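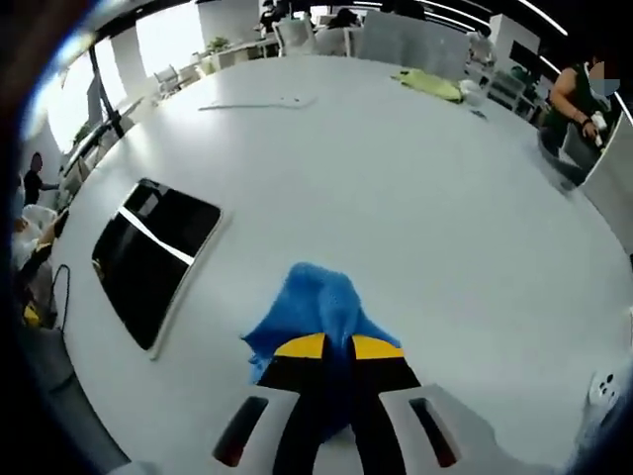 Figure 2. The hand-held gripper closed on a blue microfibre towel at the large white table.

4. Building and using the gripper in a shared room

4.1 How the build came together

We had meant, when we first wrote down our plans in March, to keep this section short, and to let the parts list in the appendix speak for itself. A number of people who read our early draft asked us the same thing, though, which was how the two of us had managed to put together a working hand-held gripper in a room that was never ours alone, and we have come to think that the answer belongs in the body of the paper. The gripper, which we have called Sterkitley since the first evening we had it opening and closing, was built at Altico, a shared workspace where members book time at the printers and then carry on wherever there is a bit of table free.

The design is a simple one and we are fond of it. A white plastic housing carries two black fingers that spread upward and outward from its centre, and each finger ends in a bright yellow pad. The person using it closes the fingers by hand with a trigger underneath, so there is no motor to power and very little to go wrong. A small camera looks out over the fingers toward whatever is being picked up, and the recordings it makes are what we later use to teach the arm described in Section 5. Because the camera travels with the hand, the housing and fingers keep the same place in the picture while the table and the room shift behind them, and this turned out to be a great help when we came to line up one recording with another.

We should say something about the yellow, as visitors always ask about it. Our first fingers were black from end to end, and in the recordings it was often very hard to say where the finger stopped and a dark sock or a shadow began. Sum-yee Chiang suggested giving the tips a colour that hardly ever turns up in household laundry, and we settled on yellow. In Figure 2 the tips show up plainly against the blue of the towel, even where the cloth bunches above them and falls back over the fingers. The choice isn't perfect. A yellow-green cloth was also among the things we worked with, and when it was the one being held, the edge of the pad was noticeably harder to pick out, so anyone following our drawings may want to look through their own cloths before choosing.

4.2 Why we worked with cloth

Cloth is an unkind place to begin, and more than one friend told us so. A cup or a block keeps its shape while you reach for it, but a towel has folds that slide over one another, and loose corners that trail off in directions the person holding it didn't have in mind. We chose it all the same, partly because folding towels is the job we would both most like to hand over at home, and partly because it shows up a poor grip straight away. With the towel gathered in the middle, as it is in the figure, the fingers have a good thick handful to press on, and a beginner can get that far within minutes. Taking hold of a single corner is another matter, and we ended up treating the two grips as separate tasks with their own recordings.

Each session was made up of 20 recordings by one person, and we kept going until we had 500 that we were happy to use. We had started out with longer sessions, but hands get tired on a trigger, and tired hands make for hurried, snatching grips that the arm then copies very faithfully. After every 10 recordings the person put the gripper down and had a stretch. Hsin-yi Shek, who did more of this work than anybody, kept a paper notebook beside her in which she wrote down how each grip had felt, and we found ourselves going back to those notes far more often than we had expected.

4.3 The room itself

A good deal of what we learned was really about the room. The table is a broad, curved thing with a glossy white top, very pleasant to work at in company, and it throws the overhead lights straight back at a camera. The large windows add strong daylight, enough in places to wash out that side of a recording altogether. We thought for a while of hanging a curtain or laying down a dull sheet, and decided against both, as other members use the same table and would hardly have thanked us. Homes have windows and shiny tables too, and we would sooner have an arm that has met them early on.

The same goes for clutter and for people. The tabletop in Figure 2 also has a white cable and a dark screen with a pale border on it, and there are people standing at its edge as well as at desks farther back. Our first attempt at training, on recordings made at Hsin-yi's kitchen bench with nothing else in view, gave us an arm that did well at the kitchen bench and lost its way nearly everywhere else. The recordings from Altico, with sleeves and elbows wandering in and out of them, gave us something a good deal steadier, and we compare the two sets in Section 5.

4.4 Changes made along the way

The housing went through several prints before it sat comfortably in both our hands. The earliest version, Zina, had a thick grip that suited neither of us, and its fingers flexed sideways whenever the cloth was heavy. We stiffened the fingers at the root and slimmed the grip, and then we borrowed a spring clip from an old desk lamp to bring the trigger back after each squeeze. We call this the Yeh clip, after the name on the lamp's label, and a drawing of a printable replacement is given with the other parts. The drawings were last revised on 2020-07-30, and all the results in the next section come from grippers made to that version.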